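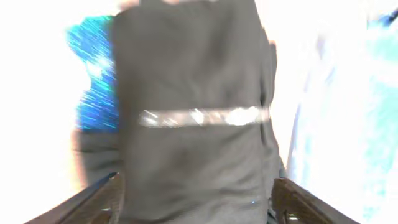 Is the Keder mill open day at Kiltness worth the trip if you're not a sewing person?

I'd say so, as long as you like big noisy machines and don't mind a queue for the tea.

I can just about sew a button on, so I went along mostly for the drive (gorgeous, all the way up the valley with the windows down). The open day was on 12/05/2024 and we parked in a field 700 metres from the gate, which was fine in trainers, less so for the couple in front of us in smart shoes!

You start in the weaving shed. They hand out foam earplugs and you really do want them. The oldest loom still running is a Pellegrini, painted a sort of hospital green, and it thumps so hard you feel it through the floor. Our guide had worked there 40 years and did the whole talk in a shout, with hand signals for the bits we missed. I now know what a heddle is. Whether I'll remember by Christmas is another matter.

Upstairs is the finishing room, much quieter, and it smells of hot irons and wet dog (the wool, I suppose). There are 197 steps on the full route if you do the tower as well, so have a think about your knees. I did it and had to sit on a windowsill afterwards pretending to look at the view.

My favourite bit was the pattern room. Drawers and drawers of old swatches, all with tiny handwritten labels, and you're allowed to open them. I found a mustard check called Flumau that I'd have had curtains made from on the spot, but they stopped weaving it years ago.

The shop is dear, though the remnant bin by the door is good and I came away with enough grey tweed for two cushions. Someone will have to make them for me. Tea and a scone in the canteen, cash only, and the jam ran out early. If you go next May, get there for opening and take a jumper for the tower.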